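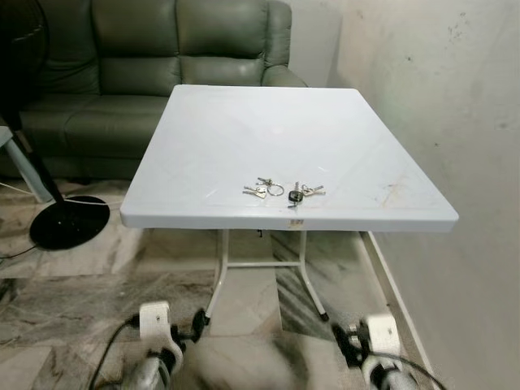
The Nenusix folding table in our living room, with the keys on it as usual.

I bought this table in February, when we moved to the apartment and had almost no furniture except the sofa. I paid 90 dollars for it at Bataineh, the household store near the bus station. There was also a cheaper one from Omix, but its top bent when I pushed on it with my hand, so I left it there. Now I have used the Nenusix every day for some months and I think I can write a fair review.

First, the size. It is the square model, and for two persons it is enough. We eat dinner on it, two plates, a bowl in the middle and the glasses, and then it is full. When my sister's family came to visit, we had to eat in turns. If you are four people, please look at the longer model.

The frame is thin metal tube, painted white. In the store I did not trust it, because the legs look like they belong to a camping chair. But the legs go out to the sides and there is a bar between them, and on our floor the table stands well. It moves a little if you lean on one corner with your elbow. I write letters on it without a problem, but I would not put a sewing machine on it. My neighbor has hers for cutting fabric and is happy, so maybe it depends on how heavy the work is.

I like the rubber feet very much. Our floor gets marked easily and the old table, a Trakamus, had hard plastic ends that made a terrible sound each time somebody pulled it. With this one I can move it from the sofa to the window in the evening and the people downstairs do not complain.

Folding takes me one minute. The first weeks it was very stiff, and I pinched my finger two times at the place where the leg closes. Keep your hand on the tube, away from the joint. Later it became softer. When it is folded it goes behind the bedroom door, and it is light enough that I carry it alone.

Now the top, and here I must take away a point. It is white and shiny and in the store it was beautiful. At home it collects everything. There are scuffs and small scratches, I suppose from keys and plates, and on the right side there is a light brown stain. I think it is from tea, but I am not sure. I tried dish soap, then baking soda with a soft cloth, and it is still there. From the door you don't see it, but from the chair you do. If I bought it again, I would use a tablecloth from the first day.

The thick round edge is a good idea. I have hit my hip on it many times and it does not hurt like a sharp corner. There is a small orange and white label on the front edge which I never removed. The print is so tiny that I cannot read it without my glasses, and I was afraid that the glue would stay and look worse than the label.

The box says it can carry 400 pounds. I did not test this and I do not believe it completely. The heaviest thing it had from me was 13 books and a full laundry bag, and it did not bend.

About the height: it is right for a normal chair. From our sofa it is too high for eating - your arms go up like a child at the table of adults - but for putting down a cup or the keys it works fine.

I give four stars from five. It is a practical table for a small room, and the price was correct for me. The missing star is for the stains. Bataineh told me the same model exists in gray, but they did not have it when I was there. I would ask for that one first.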